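Trorex how-to: teaching tool pushes from demos (short version)

Meifang Wan, March 1, 2020

Quick write-up because three people asked in one week. Covers the tool-use part only: arm holds a tool, tool moves a block. If you want plain grasping, see the Condori notes.

What you need

Six-axis arm with a two-finger gripper. One fixed camera. Toy tools, plastic is fine. A small wooden block. Table clamped down properly, not "it seems ok". The Drinano recorder running before you touch anything.

Step 1. Fix the camera

Bolt it, don't tripod it. Ours got knocked in April last year and we lost a whole batch before anyone noticed the shift. Take a reference still every morning and overlay it on the first one. If edges don't line up, stop and recalibrate.

Step 2. Set the grasp and leave it alone

We tried learning grasp and push together. Slow, and the policy kept changing its mind about where to hold. So: grasp is scripted, push is learned. Pick a point on the shaft near the blade. Holding at the far end gives you a long lever and the tool twists in the fingers as soon as it meets any load. Close the gripper, give the tool a wiggle by hand (arm in hold mode!!), re-grip if it turns.

Step 3. Record demos

Move the arm by hand, short pushes, one direction per demo. Start position of the block changes every time, tool stays the same. 60 per tool was enough for us. With 45 it learned the shove but not the approach, came in from above and landed on top of the block. Save the bad ones too, in a seperate folder, you'll want them for step 5.

Step 4. Crop and train

Crop to the tabletop. Backgrounds with benches and shelves change from day to day and the network will happily learn from them. Keep the fingers and the whole tool in the crop. Cable movement is a nuisance, tie back what you can.

Input is the cropped picture plus joint angles. Output is the tool tip displacement, not joint speeds. This matters more than the network size, we checked. 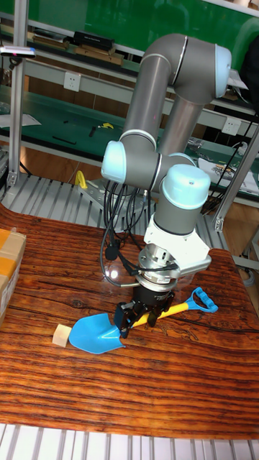 Tip displacement also means you can swap tools without retraining from zero. Measure from the flange to the new tip, put it in the Nidosero config, add a handful of fresh demos. Forget the measurement and the arm will stop short or drive into the table. Ask me how I know.

Step 5. Test

Run it slow first, hand on the stop button. Total so far 1,192 test pushes over all tools, 837 counted as good (block ends inside the target square, tool still in the grip). Most failures are a glancing hit off a pointed blade, block spins off sideways. Put the bad demos in as negatives, helped a bit, not loads.

Still to do: proper numbers per tool, and a wider blade. Config files are in teh shared folder, read the readme before changing limits.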